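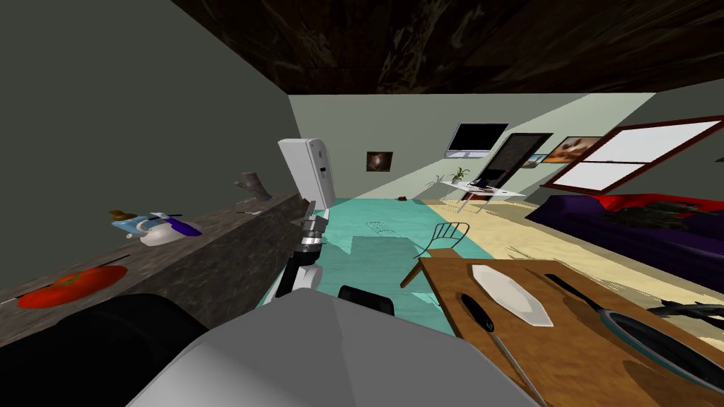
Prurbridge Parenting Humor Reviews
Data card, second release
Maintained by Ya-wen Kan
Last edited May 6, 2020

What's in it

1418 short reviews of humor books about raising children, one per row, with a tone label. The reviews were written by members of the Prurbridge reading group and were never meant to be data. Many are grumpy. A few are longer than the chapters they complain about.

Columns

review_id: a number, no meaning beyond order of entry
book_code: stands in for the title
text: the review, with spelling left alone
stars: 1 to 5, blank where the reviewer refused
tone: warm, flat, mean or mixed
funny: yes or no, meaning the reviewer said the book made them laugh

Please read the last definition again. The funny column does not tell you whether a book is funny. The first release called it humor_score, and people used it to rank authors. I renamed it and would have dropped it if the Janen loader didn't break without it.

How the labels were made

Two readers labeled each review separately. Where they disagreed, I picked. That makes me the tiebreaker on "mixed," and I use that label more than either of them did. One reader thinks any joke about a husband who can't find the ketchup is mean. The other thinks it's filler. I side with the second reader, so treat "flat" with some suspicion too.

Known problems

Star ratings and text often don't match. "I smiled once, on the train" came with five stars.

Swear words were masked in the old Raston export and I can't get them back. In this genre that removes a good part of the evidence, titles included.

Nearly all the reviewers are parents of young kids. The books about teenagers get short, puzzled reviews.

Mạch is a reviewer's handle and needs UTF-8. If you see garbage there, the problem is your import.

Splits

The test file has 800 rows chosen at random, and the rest are for training. Yes, the test file is bigger. The set is too small to train much on, and I would sooner have a test worth something. Reviews of the same book can land in both files – 9 books do this badly and are listed in overlap.txt.

Uses

Fine for looking at how people write about jokes that didn't work on them. I doubt it can teach a model to spot a good one. Claims that it has should come with the outputs attached, and I'd like to read them.

Changes in release 2

funny renamed, duplicate rows removed, blank stars no longer stored as zero.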